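Records and Storage Reorganization, Orusbridge Office
Progress report to the Onar Fund, first reporting period
Prepared by Máté Barta, project coordinator
April 20, 2026

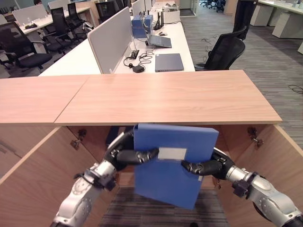 Blue file box at the open low cabinet, Orusbridge office.

1. Purpose of this report

This report informs the Fund about the work done in the first period of the grant, about the money which was spent, and about what remains until the end of May. I have tried to keep the same order of points as in our application, so that you can compare easily.

As you will remember, the grant covers the sorting of the paper records which came to us from two places, the former Kozan branch and the archive room in Pornside. Before this, the papers were kept in whatever cartons were at hand, and a colleague who needed an old contract had to ask several people where it could be. The goal is that each file has one box, each box has one label, and each label has one line in the register.

2. Work completed

The Kozan records are sorted. All of them were taken out of their old cartons, checked for duplicates and put in plastic file boxes by year and by subject. At this moment we have filled 100 boxes. The papers which are older than our retention rules require were set apart and are waiting for the signature of the director before they go to shredding.

The low cabinets in the open-plan office were chosen as the place for the files in daily use. They have double doors and a wooden top, and when both doors are open a person can reach the whole inside without moving anything. We decided to store the boxes upright, with the label to the front. In the first days we stored them lying flat, one on another, but then the lowest box could be taken only after lifting all the others, and this was soon given up.

The register is made as a simple spreadsheet. It has columns for the box number, the subject, the years, the cabinet and the name of the person who has borrowed the box. Some 5 percent of the lines still have an empty field for the years, mostly where the papers inside carry no date. I am completing these by comparing with the old invoices.

3. Work in progress

The Pornside records are more difficult than we expected. Many folders were named by the initials of employees who left long ago, and the subject can be known only by reading. We have finished three shelves of them. The rest is kept in the locked room and is brought to the office in small portions – we do not want to have open cartons standing between the desks.

We are also improving the labels. The label area on the front of our blue boxes is small, and a long subject name written by hand is hard to read when the box stands deep in a low cabinet. For this reason we now write only the box number, in thick black pen, and leave the subject to the register. The boxes which were labeled in the old way will be changed one cabinet after another.

4. Difficulties

The delivery of the second part of the boxes was late, and for this time the sorted papers had to wait in paper sleeves. No papers were lost, but the checking had to be done again.

A smaller matter is the working space. The cabinets stand in the same room as the desks, so the doors must not stay open when colleagues need to pass. We agreed that larger moves are done in the early morning. Also, I ask everyone to close the doors after taking a box, and this is not yet a habit for all.

5. Budget

The boxes and labels were bought within the planned amount. The hours for sorting are slightly above the plan because of the repeated checking, and I propose to cover the difference from the line for transport, where we have a saving. No additional money is requested. The detailed table will be sent separately by our accounting.

6. Plan for the next period

By the end of May we want to finish the Pornside records, complete the empty fields in the register and change the remaining labels. After that, two colleagues from other departments will be asked to find a list of files with the help of the register only, and I will report to you how long it took and where they had problems.

I would be thankful for your answer about the transfer between the budget lines, if possible before the next order of labels is placed.

With kind regards,
Máté Barta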